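机械臂工作台的设备预算与采购规划：本年度的一些记录

本人负责所在实验室的设备规划已有数年，以往的采购说明多以内部文件形式流转，较少对外整理。近来陆续收到同行来信，询问一套桌面操作平台究竟应当如何列支、如何分期，遂将本年度的规划过程整理于此。文中所述仅代表个人在工作中的理解，不构成对任何供应单位的推荐。

本次规划的对象是一套面向厨房类任务的桌面机械臂平台，内部项目名称为 Skiler。项目于3月立项，实验用房设在 Dramdale 园区。立项时提出的要求比较简单：在固定桌面上完成餐具、食品模型及小型家电之间的抓取与放置，并为后续增加第二个工位预留条件。

一、先定任务，再定设备

以往编制预算时，通常先向供应商索取机械臂的报价，再用余下的经费购置其他物品。这一做法的弊端在前一个项目中已有体现：主机到位较早，夹爪、线缆、桌面和道具却迟迟不能配齐，设备闲置的时间占去了保修期的相当一部分。

本次改为先编写任务清单。清单中的每一项任务均须注明所涉物品、夹爪需要达到的开合范围，以及物品在桌面上的大致活动区域。清单经两轮修订后方才进入询价环节。修订期间删去了若干需要双臂配合的任务，相应的费用转入备件科目。

任务清单对臂展的选择影响较大。烤箱一类的物品体积大，占据桌面一侧之后，其余物品只能向中间和另一侧布置，机械臂须在不碰撞烤箱把手的前提下覆盖剩余区域。仅按桌面尺寸推算臂展是不够的，应当把体积最大的道具先放上去，再行测算。

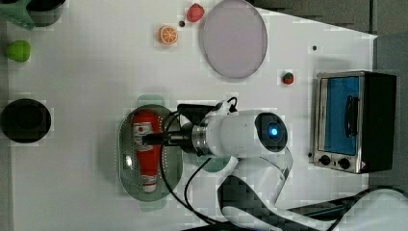 图一：Skiler 工位俯视，夹爪位于番茄酱瓶上方，右侧为小型烤箱。

二、预算科目的划分

本年度预算分为主机、末端执行器、台面与安装、道具与耗材、备件、培训与验收六个科目。其中主机一项金额最高，审批时受到的关注也最多，但在执行中出现偏差的往往是后面几项，故分别说明如下。

末端执行器单独列支。部分供应商习惯将夹爪与机械臂打包报价，打包价看似优惠，后期更换夹爪时却难以核定单价，资产登记也不便处理。我们要求各家将夹爪、转接件与连接线缆分别报价。报价单中若出现“附件一批”之类的写法，一律退回重填。

台面与安装科目包括桌体、固定底座、走线与地面处理。线缆的长度应当按机械臂运动到最远位置时的需要计算，并留出余量。第一次询价时我们只填写了控制柜到底座的直线距离，供应商据此配线，评审时才发现末端线缆的弯曲余量没有计入。修改后的技术条款增加了线缆走向示意图一份，由供需双方签字确认。

道具与耗材科目容易被忽视。盘、碗、杯、锅、食品模型等单价很低，但品种多、损耗快，且同一型号时常停产。为保持前后实验条件一致，主要道具应当一次购足备份。本年度道具部分的列支金额为3,734元，含备份在内，经费占比很小，却为后期省去了不少零星报销的手续。凡颜色、尺寸对实验有影响的道具，入库时另附登记卡，注明购入批次。

备件科目按主机金额的10%计提，主要用于指端垫片、线缆和紧固件。这一比例参考了本实验室前两个项目的实际消耗，其他单位的使用强度不同，不宜直接套用。

三、询价与比选

询价阶段共向数家单位发出邀请，最终进入比选的是 Sotent 与 Acuña 两家。两家的主机指标均满足要求，比选的重点放在以下几个方面。

交付周期。Sotent 承诺合同签订后30个工作日内到货，Acuña 的周期稍长，但可以分批交付，先到底座与台面，后到主机。考虑到园区的电源改造需要与台面安装同步进行，分批交付对我们较为有利。

保修起算日。一方以发货日起算，另一方以验收合格日起算。二者相差可达数周，在总价接近的情况下，应当折算为费用一并比较。

现场响应。我们要求供应商在收到书面报修后7日内派员到场。两家均接受了这一条款，但对“到场”的定义不同，一家将远程诊断也计算在内。该条后来改写为“技术人员抵达用户现场”，争议随之消除。

软件授权。授权费用应当明确是一次性支付还是按年续费。按年续费的部分不能列入设备购置费，须在运行经费中另行安排，这一点在财务审核时被退回过一次。

综合各项因素，主机与底座选定 Acuña，夹爪及转接件另行采购。分开采购使得接口责任的划分变得复杂，为此在两份合同中写入了相同的机械与电气接口附件，并约定联合调试由主机供方牵头。

四、验收安排

验收依照任务清单逐项进行，不以空载运行代替。验收当日桌面按正式实验的布置摆放，圆盘与椭圆盘、杯、碗、锅及食品模型均取自已入库的道具，烤箱置于桌面一侧。物品的放置姿态也应有所变化，杯子和瓶子既要测试直立，也要测试侧放。侧放的物品对夹爪的接近方向要求更高，如果仅以直立状态验收，后期容易产生分歧。

验收记录表分为三栏，依次为任务名称、现场情况与双方意见。“现场情况”一栏只记录事实，判断性意见写入最后一栏。对未能一次通过的项目，注明复测日期，复测合格后再支付相应款项。

付款方式为首付、到货款、验收款和质保金四段。有同行主张取消质保金以换取较低的总价，本人认为对于首次合作的供应商仍以保留为宜。
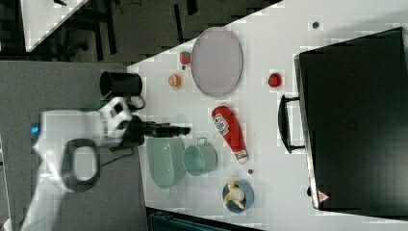

五、第二工位的规划

第二工位拟纳入下一年度预算，目前已完成初步测算。台面、底座与走线沿用现有图纸，设计费用可以免去；主机是否选用同一型号，尚待本年度运行数据汇总后决定。若选用同型号，备件可以共用，备件科目的计提比例拟适当下调；若选用其他型号，则需重新编制接口附件，并增加培训费用。

场地方面需要注意两个工位之间的净距。除机械臂各自的活动范围之外，还应留出人员更换道具和检修线缆的通道，椅凳等可移动物品也应划定存放位置。这部分不产生采购费用，但必须在平面图中标明，否则安全审核时仍会要求补充。

道具方面，第二工位拟与现有工位使用相同批次的物品，以便两处结果相互比较。经清点，备份库存中除食品模型外均可满足需要，食品模型将在下半年集中补购一次。

六、时间节点

下一年度设备预算的内部申报截止日期为8月12日（星期一）。申报材料包括任务清单、分项报价、场地平面图和本年度执行情况说明。其中执行情况说明的初稿已近完成，尚缺运行经费中软件授权一项的续费凭据，待供应商开具后补入。

分项报价单与验收记录表的空白格式已作脱敏处理，有需要的同行可通过本页所附联系方式索取，来信时请注明单位及用途。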